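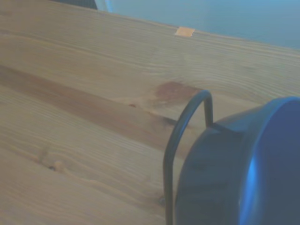

Pine tabletops: reddish-brown blotch next to heartwood, sand or leave?

By Idun Midtbø
2020-06-27

This site uses cookies to keep you signed in to the list archive. Accept / Settings

To: Nenddale woodwork list
Re: Pine tabletops: reddish-brown blotch next to heartwood, sand or leave?

Trygve Rønning wrote:

> The top has a band of brown heartwood running across it on the diagonal,
> wide in the middle and narrow toward the end. I have no problem with that.
> My question is the reddish patch just above the end of the band. Is it a
> stain in the finish or is it the wood? I have the sander out and would
> like to get it gone before I put new oil on. Also, there is a bit of tan
> tape on the rim. Can I pull it off or will it take fibers with it?

Trygve,

Do not sand yet. I can't tell you from a photo whether the patch is a spill or grain. Two things point toward grain: the edge is soft all the way round, and there is a small dark knot just below and left of it, inside the brown stripe. Color often spreads out near a knot in pine. A spill can also leave a soft edge if it sat on bare wood, so that alone settles nothing.

Test order:

1. Clear the top. Move the blue container off so you can see where the stripe ends. At present it runs behind the handle.

2. Wipe the patch with a white cloth and mineral spirits. Color on the cloth means something on or in the finish. No color on the cloth proves little.

3. Look at the underside in the same position. If the top is solid board and the mark shows through in some form, it is grain and you will not sand it out. If the underside is clean you still don't know.

4. Only then try a hand block, 180 grit, with the grain, on an area no larger than the patch. Stop after 9 strokes and compare. The grain lines curve a good deal on this top, so follow them.

If you do end up sanding, do the whole surface. A spot repair on pale pine shows as a dish under low light and takes oil differently. Margit Lie did a spot repair on her Drenaddale bench and had to go back over the full top anyway.

On oil: heartwood takes less than the pale wood on either side. Put on 2 thin coats, wipe off after 4 minutes, and leave a day between them. I use the Zanus clear. The Forsberg one is fine but it yellows more on my boards.

On the tape: warm it with a hair dryer on low, then pull back flat along the rim, following the edge. Do not lift straight up. Glue residue comes off with the same mineral spirits. Expect a lighter strip underneath if it has been there for years. That evens out with daylight, more slowly under oil.

Randi Lie asked off-list whether bleach would work on the patch. Oxalic acid is for iron and water stains and does nothing useful on heartwood color. Household bleach will raise the grain. I would skip both.

Post the result of step 3 before you switch the sander on.

Idun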